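**Thread: Washing a long-pile plush with striped limbs — help before I ruin it**

**dalia_b**
Hi everyone, long-time reader and I think this is only my second post. My niece has handed over her favorite plush for a bath and I've been putting it off since June. The body is long shaggy fur, teal and cream mixed together, and the limbs are a much shorter nap in teal and white stripes, more like a towel. Then there's a satiny teal ribbon on top of all that! Three textures on one toy, and I don't want to treat them all the same way and end up with a felted lump.

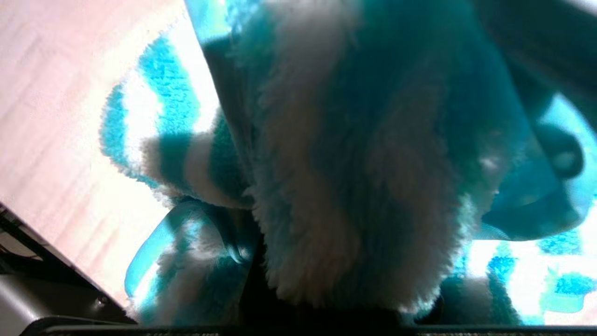
*The shaggy part, the stripes and the ribbon.*

The tag is long gone (she chewed it off as a baby, I'm told), so I have no idea what the fiber is. My plan was a mesh bag, cold water, gentle cycle, and then brushing it out while damp. Does that sound right, or am I about to make somebody very small very sad?

— Dalia Benjelloun

**mendingbasket49**
Oh, what a sweet color! Please don't put it in the machine, though. I did that with a shaggy bear years ago and the long fur came out in ropes. I hand wash everything now, in the sink, with a little Stumen wool soap, and I squeeze and never wring. Take the ribbon off first if it isn't sewn down.

**oldquiltroad**
I'm going to disagree with mendingbasket, very kindly, as always. I've washed I don't know how many of these for the church toy drive, and a knotted pillowcase on delicate has never roped a single one. The ropes come from the dryer, in my opinion, or from too much soap. Hand washing sounds gentler, but people leave soap in the middle of the stuffing and then wonder why the fur is sticky a week later.

**mendingbasket49**
Well, mine never went near a dryer, so I'll stand by my sink! But I agree with you on the soap. One teaspoon is plenty.

**Belhaj_Fabrics**
We sell long pile by the yard and the advice we give at the counter is to test the darkest color before anything else. Damp white cloth, press it on the deepest teal, hold it there a minute. If the cloth picks up color, you'll want to spot clean only, because those white stripes will show every bit of it.

**dalia_b**
Thank you all, I never would have thought of the dye, and I went and did the test on the sofa the minute I read that. The cloth stayed clean on the fur and on the stripes too. The ribbon I'm less sure about, so that's coming off if I can manage it without scissors.

The stripes are the part I worry about most now, to tell the truth. They're so fluffy where they fold, and every crease seems to have its own little fringe, and I can't work out whether a brush would help or just pull it all to pieces.
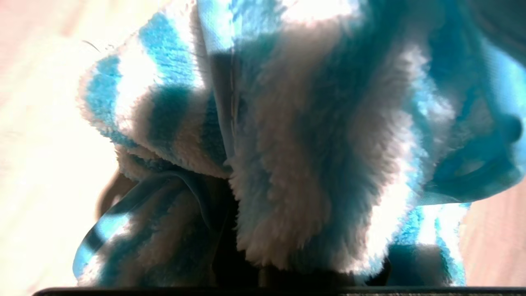

I have a wire slicker brush from when we had the dog, and an old Enon baby brush with soft bristles that must be as old as my son. I was leaning toward the wire one for the long fur and the baby one for the short, but I could be talked out of either.

**oldquiltroad**
Baby brush for the stripes, yes, and go easy. On the long fur I use a wide comb from the tips upward, a bit at a time, the way you'd do a child's hair. A slicker is fine if you keep a light hand and don't dig down to the backing.

**mendingbasket49**
There, we agree on something! Dry it on a rack with a fan on it and turn it every few hours, and give it two full days. The middle takes so much longer than you'd think.

**dalia_b**
Sink it is, with a very small spoonful of soap and a good many rinses (sorry, oldquiltroad, I'll try the pillowcase on the rabbit next). The ribbon is only tied, so I'll wash it by itself in a bowl and iron it cool under a tea towel. I'll come back and tell you how the combing went.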